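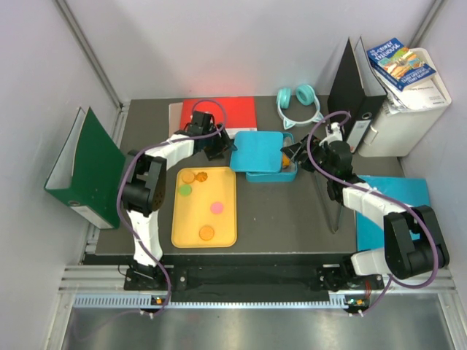
Fig. 4. Two-arm cell, box and lid task, clutter left in.

Week 4 - gathering demos (notes, A. Akolgo)

One demo = one full run, start pose to end pose. Log both arms, even if only one moves.

Move the clutter between runs. Binders, folders, headphones, whatever. Otherwise the policy learns the desk and not the box.

Lid: vary the start. Shifted left, shifted right, off compeltely.

Bad grasps: keep them, tag "retry". Dont trim.

Last years set was 1043 runs, only 17 with a retry. Too clean!!

For lab: 15 runs per pair, upload to Gamby by 25th January.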